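Pindorcombe foam letter cubes, bag of 17
Reviewed by Morfudd Bowen

I bought these in September, after my nephew learned to throw. Our old wooden alphabet blocks were handsome things and they had already taken a chip out of the skirting board, so foam it was. Pindorcombe sells them in a drawstring bag, 17 to the bag, which is an odd number to settle on for an alphabet of 26. There is a bigger set of 100 if you have the floor space and the nerve.

They weigh next to nothing. You can take one to the forehead over breakfast and carry on with your toast. The corners are slightly rounded, the letters are big and plain with no curly bits, and a child who knows an S from a snake will spot it from across the room.
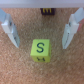 The S, face up on cork. Dark navy on yellow-green, and very easy to read.

Stacking is where it gets trying. Foam has opinions. A tower of five stands up nicely on a hard table and sulks on carpet, and anybody breathing out nearby should expect to be blamed. Cork suits them best of everything I tried – a bit of grip, and no clatter when the lot comes down.

Spelling is limited by what you happen to get. We managed SHOE and HOSE, then had a long argument about whether OSH is a word.

Cleaning is a damp cloth and some patience. The printing on ours hasn't rubbed off so far, though one cube now has a neat set of toothmarks and I would rather not say whose.

The bag is dreadful. The cord came out on the second day and the cubes live in a saucepan.

Four stars. I'd have given five for the other nine letters.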